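The kitchen table is back

Grudatgate, early. Rain on the market roof, vans still unloading, and already a queue at the furniture end. Not for sofas. Not for the big corner units that went on half price in February and are still there. Tables. Plain old kitchen tables.

Three years ago you couldn't give them away. Breakfast bars were the thing, stools, eating with your elbows in and your knees against a cupboard. Everyone had one put in. Then everyone worked from home on one and their backs went.

Now the tables are going out the door faster than the traders can bring them in. One stall, Ngui, sold 104 last year, most of them secondhand, most of them scratched. The scratches don't put anyone off. People ask for them. A woman ahead of me wanted one with "a bit of homework on it", meaning biro, and she got it, and a wobble thrown in for free.

Prices vary wildly. A small drop-leaf went for £128 while I stood there, no haggling, cash. A bigger one, nicer if you ask me, sat all morning with no takers. Wrong legs apparently. Legs matter. Turned legs are out this spring, straight ones in, and don't ask me who decides.

Over in Humby it's a different trade. Quieter. The workshop there does repairs and resurfacing, and the waiting list is eight weeks, mostly family tables, the sort that came from a gran's house and spent a decade under a sheet in the garage. Heat rings, candle wax, one with a iron mark right in the middle. The owners want them usable, not perfect. Some ask for the rings to be left alone. 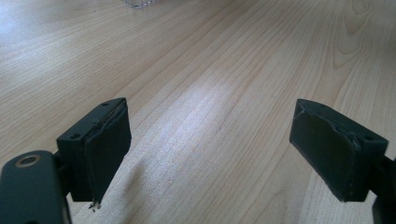 Veneer gets a bad press and shouldn't. A decent veneered top will see out your children, provided you don't sand it like a floor. Go through the face and thats it, you're into whatever is underneath. Soft cloth, mild soap, dry it straight after. Coasters if you can bear them. I can't.

Then there's Fimwood, the new place by the station, all pale tops and no price tags. Lovely stuff. Long lead times. They'll cut to size for a narrow kitchen, useful, as most kitchens round here are narrow. Take your measurements twice and leave room to pull a chair out. Sounds obvious. The returns corner says otherwise.

Did I buy one? Yes. Seats six, four if they're my brothers. It came home on a borrowed roof rack and wouldn't go through the kitchen door, so the legs are off and it's leaning in the hall until the weekend.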